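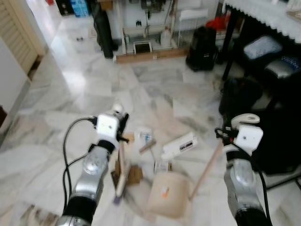 Home | Archive | About | Contact

Posted April 13, 2022 by the Grollow blog

I keep reading that teaching a robot is easy now. You take the controls, do the chore a few times, and the thing picks it up. I tried it in February at an open day in Gadville and came away with a sore neck and some doubts.

The chore was sweeping. It took me 6 tries to get a scrap of cardboard into a dustpan. You can't feel the floor through the controls, so you press too hard or you wave the brush at nothing. The man at the desk said they had 1029 runs saved and wanted 3000. How many of those look like mine? He didn't know.

If it learns from people, it learns from people sweeping badly by remote. Maybe the bad runs get thrown out. I asked who decides and got a leaflet.

I'd like to see it clean a floor in Illside that it has never met. Until then I'm keeping my broom.

Older posts | Newer posts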